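ok so I finally started sorting the bead and craft stuff and I have Thoughts

109 clear tubes. I bought 109 clear tubes from Torndale back in April and they've been sitting in the box ever since!!

rule for tonight: everything goes through the yellow tray first. if it's not in the tray it can't roll under the couch (lost 17 seed beads that way last time, still mad)

also the tray was a thrift find and I love it more than most of my furniture
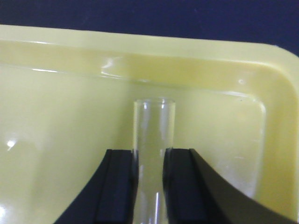

clear tube, yellow tray, dark blue underneath. obsessed with this combo

labels tomorrow, I'm going to bed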